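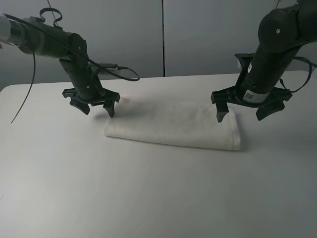

Our group spent a morning in November at the open day of the Widbridge textile mill, which weaves towels and bath mats for hotels. There were 17 of us, and we were split between two guides. Mine was Kavitha Nadar, who runs the weaving floor.

We started in the yarn store and then walked through to the looms. The noise is heavy, so ear plugs are given out at the door and most of the talking is done in the corridor afterward. A terry loom works with two sets of lengthwise yarns. One is kept tight and makes the base cloth, and the other is fed in slack so that it stands up in loops. Longer loops take up more water but snag more easily, and hotels tend to ask for something in the middle.

The finishing room was quieter. Cloth is washed, dried, cut and hemmed there, and each bale gets a ticket with the loom number. Loom 109 was down for a new belt.
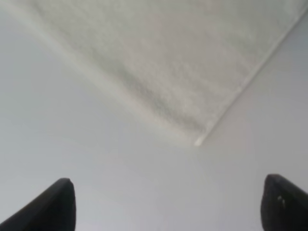 A folded white towel with a soft, fuzzy surface.

Cherry Mae Abella gave the last talk, on laundering. She advised less detergent than most people use and no fabric softener. The tour took about 121 minutes, including coffee. Parking is behind the dye house, and the mill shop takes cards only. Seconds are on the shelves to the left of the register.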